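Search this site
Enter keyword
Go

24 August 2021

Print this story | E-mail this story

Totthorpe's heat plan reaches the part where somebody has to buy the cloth

TOTTHORPE – The town has a plan for hotter summers, and as of this month it also has a bill for one. The council voted in August to hang shade cloth over the stretch of Front Street between the bus shelter and the old feed store, a section that local thermometers have been complaining about for years.

The work covers 440 feet of sidewalk. It will be done by Dumlow, the awning firm whose trucks are already a familiar sight double-parked outside the bank, and it is supposed to be up before next summer. The town's first shade plan was also supposed to be up before next summer. That was seven summers ago, and it called for trees.

The trees did arrive. They were planted in square holes in the concrete, watered with great ceremony for one season, and then left to get on with it. Most of them didn't. The survivors throw a shadow large enough for a medium dog, and on hot afternoons there is usually a medium dog in it.

Cloth has some advantages over trees. It doesn't need watering, it doesn't lift the pavement, and it can be taken down in the fall before the first ice storm pulls it down for free. It also does nothing at all to soak up rain, hold soil or feed a bird, a point raised several times in the public comments by people who had clearly hoped to be asked about trees again.

The comments ran to 497 entries, which is a lot for a town that got four on its last budget. A good share were in favor. Another good share wanted to know why the north side of the street was getting shade when the sun, as one resident put it, "has been coming from the other direction for some time." The public works office replied that the poles have to go where the gas main isn't.

There was also a lively exchange over color. Pale cloth bounces more sunlight back up. Dark cloth tends to cut more glare underneath and shows less of what the pigeons think of it. The plan settles on dark, with a lighter strip over the crosswalk, a compromise that appears to have pleased the pigeons most.

Behind the haggling sits a problem that isn't very funny. Pavement and brick soak up heat through the day and give it back after sunset, so a built-up block can stay uncomfortable well into the night while the fields outside town cool off. Older people feel it first, along with anyone who works outdoors or lives upstairs without air conditioning. As summers warm, places that used to get by with an open window and a fan are finding that the fan mostly moves the hot air to a different chair.

Shade doesn't lower the temperature of the air by much. What it does is keep direct sun off people and off the ground they walk on, and that makes a real difference to how hot a person gets while waiting for a bus. Anyone who has sat down on the metal bench outside the feed store in August, in shorts, can supply further evidence.

The town's own survey, carried out over the last two summers with thermometers taped to lampposts, found Front Street to be the hottest walk in town. Second place went to the parking lot of the Koech building, where the lamppost thermometer was stolen partway through. The report lists this as "incomplete data."

Koech, which leases most of that building as office space, has offered to pay for a share of the cloth if the town will extend it around the corner to its front door. The council thanked the company and said it would think it over. It has been thinking since spring. Opponents say public shade shouldn't turn left for a private entrance. Supporters say the corner has to be turned at some point and the money is there.

The cloth itself comes from Zodach, a mill that makes knitted shade fabric for plant nurseries and parking lots, and the order is for nearly 700 yards, allowing for hems and for whatever happens the first time a delivery truck misjudges the height. The town will own the fabric outright. Dumlow will own the poles for the length of the contract, an arrangement that took two meetings to explain and may need a third.

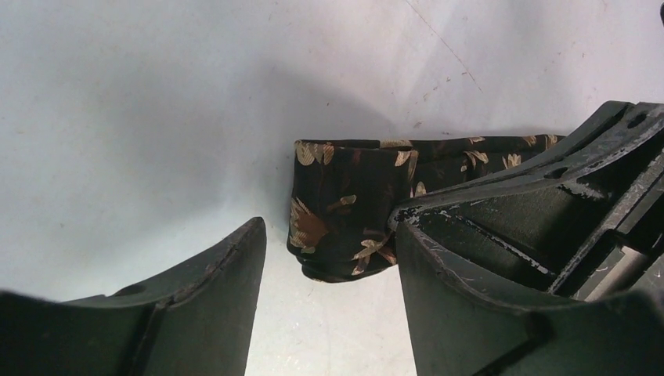
A folded strip of dark fabric on a white tabletop.

Upkeep is the piece that worries the public works office. Sun breaks down fabric over time, the same way it goes after deck chairs and dashboards, and panels that sag collect leaves and water. The contract asks for an inspection each spring and again after any big storm. It doesn't say how big. A request to define "big" was put off to the next session, along with the matter of who pays if a panel ends up in the river.

The rest of the heat plan is moving more slowly. A cooling room at the library is open on hot days, though only during library hours, and the hottest part of last month fell on a long weekend when the library was closed. Lighter roofing on the fire station is waiting for a grant. Two water fountains have been approved, and one of them has been installed. It is on the shady side of the street.

As for the trees, they are staying. The new cloth will be cut around the larger ones, and the smaller ones will spend their summers underneath it, where the plan notes they "may benefit from reduced exposure." So after seven years of being asked to shade the town, the trees on Front Street will get some shade from the town.

Pole holes are to be dug once the gas company has marked its lines. Drivers should expect one lane closed between the bus shelter and the feed store while that goes on, and parking on the north side will be suspended. The dog's arrangements were not covered in the notice.

Print this story | E-mail this story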